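Likley Folding Club

The Likley Folding Club is a student robotics club at Stander College, open to anyone who cares to turn up, whether or not they have ever held a screwdriver. It was started by Annapurna Kurian, then a second-year student, who had grown fond of the idea that a machine might one day help with the laundry, and who talked three classmates into staying late with her to try it. The club now has 13 members and meets in the evenings.

Method

Members work with a pair of robot arms set at a shared table, and spend most of the year on towels and other small cloths, which are a good deal harder to handle than they look! Each new member is asked to complete 100 practice folds before writing any code of their own, a custom fondly known as "doing your hundred."
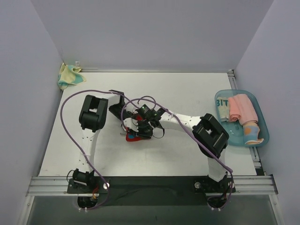 Echeverri Cup

Every April the club holds a friendly contest, the Echeverri Cup, in which pairs of members fold against the clock. Past runs are kept in the club's logbook, which holds about 900 entries and is lent out to beginners.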